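Call for Participants: Lamstead Community Supper and Screening Series

The Lamstead Center for Food and Film invites home cooks to apply for its autumn series of suppers and screenings. Each evening pairs a feature film with a shared meal, and every dish served is prepared by participants in response to that month's film. The series opens in September and is held in the Luo Room at Murnness Hall.

Twelve cooks will be selected. Each will contribute to two evenings, preparing one dish per evening in quantities suitable for tasting portions. The hall seats 101 guests. Ingredient costs are reimbursed on presentation of receipts, up to the limit stated in the participant agreement. 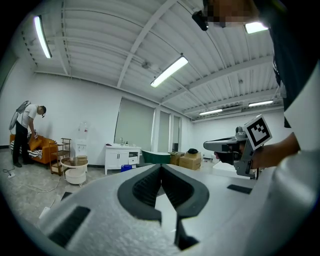
Applicants must be 18 or older and must live within the Lamstead school district. Professional training is not required. Selected cooks will attend a food safety session before the first screening and must provide a complete ingredient list, including all common allergens, for each dish.

To apply, please submit the following:

A completed application form
Two original or adapted recipes, each inspired by a film of your choice
A short statement, no longer than one page, on how each recipe relates to its film

Applications will be reviewed by Effie Dunbar, Program Director, and Kwabena Nyarko, Kitchen Manager. Completed forms may be left at the Murnness Hall front desk or mailed to the Center. The deadline is 5:00 p.m. on the last working day of June. Applicants will be notified in writing in July.

Questions about kitchen access or dietary policy should be directed to Mr. Nyarko.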